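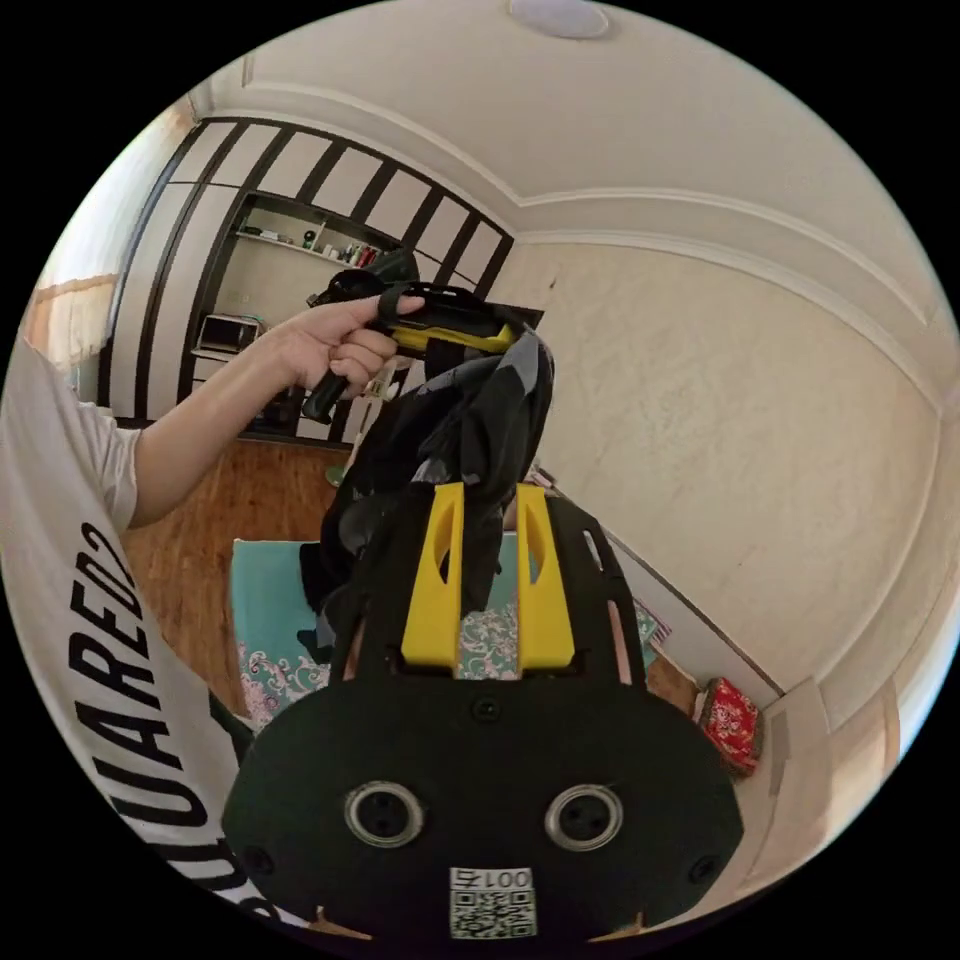
Color words were the part of the Tridwood ledgers I expected to finish in an afternoon, and they ate most of March. The ledgers are the daily intake books of a secondhand clothing store in Imcombe, and every garment that came over the counter got one line: a type, a color, a condition, and a price. I'd assumed the color column would be the dull one. Reds were red, blues were navy or blue, and I could get on to prices, where I thought the real story was. Then I got to the dark stuff. Take the fabric in Figure 3, which is dark gray and black in something like a camouflage pattern, and is bunched up enough that you'd have to shake it out to say much more. A clerk with a line of customers has one narrow column to put that in. Is it gray? Is it black? Is it "camo," which isn't a color at all but which the clerks used as one whenever it suited them? All of those answers would be reasonable, and the ledgers are full of reasonable answers that don't match each other.

### 4.1 What counts as a dark entry

I worked from 2,942 lines, which is every legible line in the books I was allowed to copy. A line went into the dark set if its color entry contained black, gray, charcoal, slate, "dk," or "dark" with nothing after it. That last one drove me up the wall. "Coat, dark, good" tells a person standing in the store everything they need, and it tells me almost nothing. I kept those lines anyway, as their own group, and I'll come back to them because they ended up being my favorites.

Pattern words gave me a different kind of headache. Stripes and checks usually came with a color attached ("gray stripe," "blk check"), so those were easy to place. Camo, marl, and fleck usually didn't. My first instinct was to throw them out of the color analysis altogether, and an early draft of this section did. Armindo Amaral read that draft and wrote "but they used the column!!" in the margin, twice. He was right. If somebody writes "camo" in the space meant for color, then for that person, at that moment, camo was doing the work of a color word, and I've got no business tidying it away.

So the coding sheet has a pattern-as-color group. It's small and untidy, and I don't try to split it into lighter and darker members. I did try for a while (I have a very embarrassing spreadsheet) but the clerks give you nothing to go on except the garment type, and guessing from garment type would've meant putting my own ideas about jackets into somebody else's handwriting.

### 4.2 Checking my own coding

I coded the whole set in Prenum, the tagging program our department uses, and then went back and recoded a sample of 70 dark lines after a long enough break that I'd forgotten most of them. Armindo coded the same sample on his own. We disagreed on 16 of the lines, and I want to spend some time on those, partly because I found them more interesting than the ones we agreed on and partly because a reader ought to know where the soft spots are.

Most of the disagreements were over abbreviations. "Gr" is the obvious villain. I read it as gray and Armindo read it as green, and when we sat down together neither of us could win the argument from the page. The same hand writes "grn" a few lines later, which I took as proof for my side. Armindo pointed out that the same hand also writes both "tr" and "trs" for trousers, sometimes one right after the other, so consistency wasn't something we could lean on. We settled on a rule: "gr" alone is coded unclear, whatever the rest of the page looks like. That cost me a chunk of what I'd been calling gray, and the results below are reported with those lines left out.

The other disagreements were about double entries, such as "blk/gray" or "gray & blk." Armindo treated the first word as the main color. I'd been treating the pair as a single label, the way you'd treat "black and white" on a dog license. I still think mine is the better reading for these books. When a clerk named two dark shades, they'd gone to some trouble, and trouble is rare in the color column! Abbasi's older study of dry-cleaning tickets uses the first-word rule, though, so I ran the comparison both ways. The general pattern held up under either rule, but the size of the gray group moved around more than I'd like.

### 4.3 What the clerks seem to have been doing

My reading, for what it's worth, is that color words in these ledgers were mostly for finding a thing again. Tridwood hung garments by type, and within a type they were hung more or less as they came in. If a customer phoned to ask after a coat, the clerk went to the rail with the ledger line in hand. A color word only had to be good enough to pick one coat out of its neighbors. If the neighboring coats were tan and cream, "dark" would do the job. If they were all dark, you needed charcoal, or slate, or a pattern word, or a note about the buttons.

I can test this a little. For each dark line I looked at the 3 lines of the same garment type that came right before it in the book. If I'm right about the finding-again idea, then a bare "dark" should turn up mostly after light or bright neighbors, and the fussier words should turn up after other dark ones. It does lean that way, quite clearly for coats and jackets, weakly for trousers, and not at all for scarves. I don't have a good account of the scarves. They may have been kept in a bin where the order didn't matter, but the one floor plan I've seen doesn't show where small items went, so I'm leaving that as a guess.

This also makes me less worried about the bare "dark" lines. I'd started out thinking of them as lazy entries, lines by somebody who couldn't be bothered. Now I think they're short for the same reason a grocery list is short. The person writing knew who'd be reading it and what they'd be looking at when they did. I'm the odd one out here, reading it at a desk a long time later with no rail in front of me.

The pattern words fit in with this too, I think. A patterned garment among plain ones is easy to spot, so there isn't much use in also saying which grays are in it. The clerks do add a color to camo now and then, and where they do, there's usually another camo entry close by. There are too few of these for me to put a test on, and I haven't.

### 4.4 Things I can't settle

The books don't name the clerks. I can tell some hands apart, and I'm fairly sure that the person who loved "slate" is a single person, because the word appears, gets used constantly, and then vanishes from the books for good. But I can't attach hands to shifts, and I can't say how much of what I'm calling store practice is really one or two people's habits. Armindo thinks the whole charcoal group might be one writer. I've gone back and forth on that and currently think there are at least two, going by the shape of the h.

Lighting is the other big one. I've only been inside the building once, in the morning, and the front half gets good window light while the back is pretty dim. A dark gray garment entered at the front counter and the same one entered at the back table could easily come out as different colors, with everybody being perfectly careful about it. The ledgers don't say which counter a line was written at. A few pages have a penciled "B" at the top that I'd love to read as "back," and I've marked those in the data file for anyone who wants to chase it, but the next section doesn't use them.

Prices come next, and for those I go back to the full set of lines, with the unclear colors included.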